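巴维尔河岸艺术季开幕　Sarkon旧印刷厂变身工作室，Favgate街画廊夜里也开门

2021/6/19　巴维尔（Barville）讯

沿河那条路上的彩旗又挂起来了。巴维尔河岸艺术季今天上午开幕，一直延续到十月，整个夏天加上一截秋天，镇上的画廊、作坊、书店、咖啡馆，连同刚刚改建完成的Sarkon旧印刷厂，都有东西可看。今年参加开放的工作室有50间，散布在河两岸，从渡口一路铺到山脚下的果园边上。来过巴维尔的人都知道，这地方一到夏天，走路是走不快的，每隔几步就有一扇敞着的门，门里有人在和泥、刷版、修画框，抬头跟你打个招呼又低下头去干活。

最让人期待的还是Sarkon。这座红砖厂房在河湾里立了很多年，老一辈人说起它，都还记得油墨味顺着风飘到学校操场上的那股劲儿。印刷厂停工以后，大门锁了很久，只有顶楼的钟还在走（走得不准，快了些，镇上的人看钟时都会自动减去一点）。这次改建把一楼的印刷大厅完整地留了下来，天窗换了新玻璃，光从北面洒下来，柔和又均匀，画画的人一进门就开始挪画架。二楼隔成了大小不一的工作室，隔墙只砌到齐胸高，上面是空的，谁在唱歌、谁在敲木头，整层楼都听得见。

版画家穆尼尔·阿卜杜勒阿齐兹（Mounir Abdelaziz）是最早搬进去的人。开幕当天他穿着沾满蓝墨的围裙，在大厅中央的老式压印机旁边站了一整个上午，谁来都肯教。孩子们排着队摇那只大轮子，每摇一下，毡子底下就压出一张小小的河景。他说：“这台机器我修了一个冬天，齿轮拆下来泡在油里，家里人嫌味道大，我就把它们搬到船棚里去。今天听到它转起来的声音，我高兴坏了！”

阿卜杜勒阿齐兹的新作就挂在大厅北墙上，是一组以河水为题的木刻。同一块版，他在不同的天气里去河边调色，回来再印，于是墙上的河有时发绿，有时发灰，到了傍晚那几张，又带上一点熟杏子的颜色。站远了看，整面墙像在流动；凑近了，能看见刀痕里留着木头自己的纹路。他不给作品编号，也不写标题，只在角落里用铅笔记下当天的风向。有几位观众为此跟他聊了很久，从风向聊到钓鱼，又从钓鱼聊到哪家铺子的烟熏鳟鱼最好吃。

大厅另一头是铅字区。印刷厂留下来的字盘一抽屉一抽屉地码在墙边，抽屉上的标签还是原来工人手写的。参观者可以自己拣字，排出一句话，当场印成卡片带走。开幕日上午最受欢迎的句子是“明天再说”，紧随其后的是各种各样的猫名字。拣字需要一点耐心，字是反的，手指头会变黑，不过洗手池就在门边，旁边放着一大块厂里以前用的那种粗皂，洗起来很痛快。

从Sarkon出来，沿河步道往上游走770米，就到了Favgate街。这段路本身也很好走，左手是水，右手是一排老椴树，正赶上开花，香得人直想坐下。步道上今年添了几件户外雕塑，都是本地作者的东西，其中一件是用旧船板钉成的大鹭鸶，站在浅水里，昨天已经有一只真的鹭鸶落在它旁边，两位相安无事地待了好一阵子。摆放雕塑的位置是跟钓鱼的人商量过的，老钓位一个都没有占。

Favgate街是巴维尔画廊最密的一条街，坡度不小，铺的是圆石子，穿高跟鞋的朋友请多留神。街上的房子原先大多是布商的铺面，橱窗又高又宽，用来挂画再合适不过。今年各家画廊约好了开夜场，整个艺术季里安排了2个长夜，一个在盛夏，一个在十月收尾的时候，店里的灯一直亮到很晚，街口有乐队，乐手就坐在台阶上演奏。盛夏那一场的曲目已经定了，以手风琴和小号为主，会有不少适合跳舞的老曲子。

走到坡顶的那家画廊，正在展出一批纸上水彩，画的全是镇上的后院：晾衣绳、豆角架、倒扣的木盆、一只不知道谁家的鞋。作者在巴维尔住了大半辈子，画了大半辈子后院，以前从没办过展。开门不久，就有住户在墙上认出了自家的篱笆，拉着邻居过来看，两家人在画前面为那棵李子树到底是哪一年砍的争了起来，争得热火朝天，最后一起去隔壁喝了杯柠檬水。这样的场面在巴维尔很常见，也是记者每年都盼着艺术季的缘故。

坡中间的那家专做摄影，这个夏天的主题是渡船。老照片和新照片混着挂，不分年代，观众得自己从衣服和发型去猜。靠里的小房间放了一台幻灯机，咔嗒咔嗒地换片，椅子是从老渡船上拆下来的长条凳，坐着有点硬，大家还是愿意坐很久。坡脚的那家画廊地方最小，只摆得下几件东西，主人索性每隔些日子就全部换掉，这一轮是一位织工的挂毯，用的是本地羊毛，染料是核桃壳和洋葱皮，颜色沉稳，摸上去很厚实（对，这里允许摸）。

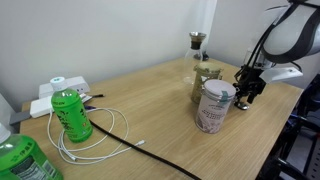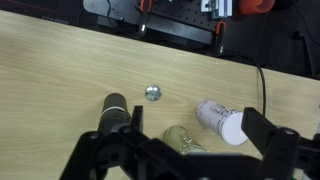
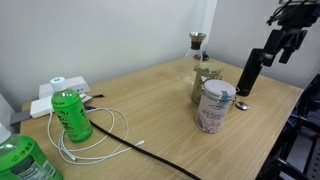 浅色木桌上：瓶装茶（第一、三张）与罐子（第二张）。

喜欢陶器的人一定要过河。Kabbaj陶坊在对岸的果园边上，坐小渡船过去，下船后沿着石墙走，看见烟囱就到了。陶坊的柴窑是半埋在坡里的，从侧面看像一只趴着睡觉的大动物。艺术季期间要开2次窑，开窑的日子会写在渡口的黑板上，想看的人最好提早到，窑口那片空地不大，来晚了只能站在苹果树底下伸脖子。

开窑有多好看呢？砖一块一块取下来，里头的热气先涌出来，人往后退一步，接着第一层的碗露出来了，灰釉上挂着绿色的泪痕，大家齐声“啊”地叫出来。每次总有几件烧歪了的，Kabbaj的师傅们把歪的也摆在架子上，跟正的放在一起，标价便宜些。去年有一把嘴歪到一边去的水壶，被一位从外地来的老太太当宝贝抱走了，今年她又来了信，说壶好用得很，倒水的时候要侧过身子，她已经习惯了，现在用别的壶反而会洒。

陶坊里还有拉坯的课，面向所有人，小孩子要有大人陪着。坯体需要阴干、素烧、上釉再烧，前后要等好些日子，外地来的朋友可以留下地址，陶坊会寄过去。教课的师傅嗓门很大，人却极温和，碰到坯塌了的学员，他会把泥团成一团放回你手里，说一句“它刚才想当盘子”，全屋子都笑。泥是从果园后面的黏土坑里挖的，带一点铁锈红，烧出来底足会有一圈暖暖的颜色，本地人一眼就认得出是Kabbaj的东西。

说回河这边。公共图书馆在艺术季里把阅览室让出一半给了书籍装帧展，展品里有不少是手工缝线的笔记本，也有用旧地图包的封面。馆员们把馆藏里几册早年的植物图谱请了出来，放在玻璃柜里，隔些日子翻一页，所以常来的人能看到不同的花。目前翻开的那一页是鸢尾，紫得很浓。图书馆后面的小院子里还有户外朗读，下午开始，带个垫子坐在草地上听就行，朗读的人有诗人，也有面包店的学徒和退休的船工，念什么由自己定。

戏剧方面，河湾里的露天舞台今年重新铺了木板，再也不会踩到中间那块就吱呀一声了（有些老观众表示怀念）。艺术季的开场剧目是一出关于渡口的喜剧，讲一对姐妹为了一条船闹别扭，又为了同一条船和好，台词里夹了许多巴维尔土话，外地观众不用担心，节目单背面印了对照表。演员里有专业的，也有镇上的熟面孔，扮演船长的那位平时在鱼市卖鳗鱼，台风稳健，嗓子洪亮，首场排练时就赢得满堂彩。

音乐会大多放在小教堂里。那里的回声很长，适合慢的东西，艺术季的曲目编排也顺着这一点来，有合唱，有大提琴独奏，还有一场只用玻璃杯和水来演奏的小型音乐会，演奏者整个春天都在旧货摊上挑杯子，一只一只地敲着听。小教堂的座位先到先坐，坐满以后会把两扇侧门打开，站在院子里一样听得清楚，夏夜里站在那儿，还能顺带看看燕子。

吃的方面，各家都拿出了看家本领。Favgate街上的面包店推出了做成调色盘形状的酥饼，每个“颜料坑”里填一种果酱，黑加仑的那一格永远最先被吃掉。渡口边的鱼摊照常卖烟熏鳟鱼三明治，面包烤得焦脆，夹莳萝和腌黄瓜，拿在手里边走边吃正好。Sarkon一楼靠河的那间屋子现在是咖啡馆，桌子是用印刷厂的排版台改的，台面上的刻度还在，喝咖啡的时候可以量量自己的蛋糕有多宽。咖啡馆的墙留给学生作品，眼下挂的是中学生画的自画像，表情一个比一个严肃，特别可爱。

给带孩子来的家庭提个醒：Sarkon大厅里有一条专门给小朋友的路线，跟着地上画的墨水脚印走，就能一路找到压印机、字盘、天窗底下的大画桌。画桌上铺着长卷纸，谁都能上去添几笔，一卷画满了就收起来换新的，全部画卷会在十月的长夜里从二楼栏杆上垂下来展示。开幕才一个上午，头一卷纸上已经有了恐龙、拖拉机、许多许多太阳，还有一条从纸头一直游到纸尾的鳗鱼，据说是好几个互不相识的孩子接力画完的。

交通并不难。从火车站出来右转，顺着路灯柱上的蓝色旗子走，就能走到河边。开车来的朋友请把车停在果园路的草地停车场，镇中心的街道窄，夏天又到处是画架和凳子，车开进去谁都不舒服。停车场到渡口有一段土路，下过雨会有泥，穿双不怕脏的鞋。小渡船白天来回开，船工会在两岸各敲一次钟，听见钟声再从咖啡馆起身也赶得上。骑车的人可以推车上船，婴儿车也可以。

工作室的开放时间由各位作者自己定，门口挂着黄色木牌就是开着，牌子翻过去露出白面，就是去吃饭了或者去游泳了。地图可以在火车站、图书馆和Sarkon的门厅里领取，今年的地图是阿卜杜勒阿齐兹刻的版，正面是河，背面是路线，折起来正好放进衬衫口袋。印量不小，不过纸用的是厚棉纸，摸着舒服，很多人一拿就是好几张，想留一张贴在墙上的话要趁早。

大部分展览和工作室免费进入。露天剧场和小教堂的部分场次需要买票，票在渡口的小木屋里卖，木屋今年漆成了橘色，老远就看得到。Sarkon的版画课、Kabbaj的拉坯课都要先登记名字，登记本就放在各自的门口，拿起笔写上就行，写不下了翻到下一页。想参加铅字工作坊的，最好挑上午来，那时候光线好，字盘里的小字看得清楚，下午人也会多起来。

十月的收尾活动眼下还在筹备，已经知道的是：Favgate街的第二个长夜会和河灯放在一起，灯用纸和细竹条做，做灯的材料会提前摆在Sarkon二楼的长桌上，任何人都可以上去做一只。阿卜杜勒阿齐兹打算在那一晚把他的河水木刻从墙上取下来，送到河边，在灯光里再挂一回。他还没想好用什么来挂，目前倾向于借渔民的晒网架。“网架够长，也够结实，”他说，“就是得先跟鳟鱼商量商量味道的事。”

今天傍晚的开幕音乐会在河湾露天舞台举行，手风琴先上，随后是小教堂合唱团。天气晴好，河边有风，带件薄外套。舞台旁边的草坡可以坐，毯子请自备，鱼摊说今晚会多烤些面包。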